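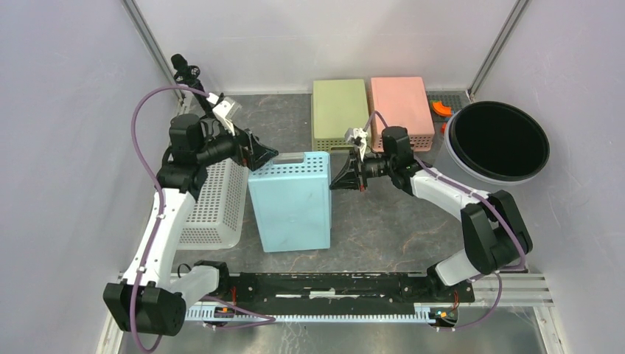
Two arms and a light blue basket.

The Last Island Summit

By the time the boat dropped me at Cokby I had climbed 16 island high points, and I wanted Oddale more than any of them. Look it up and you'll find 446 metres, a figure that puts most people off before they've paid for the ferry. It's barely a hill! But it is the highest ground on its island, so it counts, and I was grinning like a child before I'd tied my boots.

The old list gave the top to Ziludow, 35 paces of bare rock above the harbour road. I went up that first, to be fair to it. Lovely spot, full of gulls, and from there you can see Oddale standing plainly higher across the moor, brown and round as a loaf.

So off I went, through bog and then heather and then (joy of joys) proper rock, the dark bubbly sort that old volcanoes leave behind. The mist came down at three. I sat under a ledge, ate my cheese and thought about Arroyo, the big one, 2169 metres and snow on it even in March. I'd been so tired on top of Arroyo that I hardly looked round.

When the mist thinned I went on, hands and knees for the last bit. There was a cairn, knee high, with a blue mug wedged in the stones. I put my hand on the top stone and shouted, and something on the far side of the island shouted back. A sheep, I think.

I stayed until the ferry lights came on.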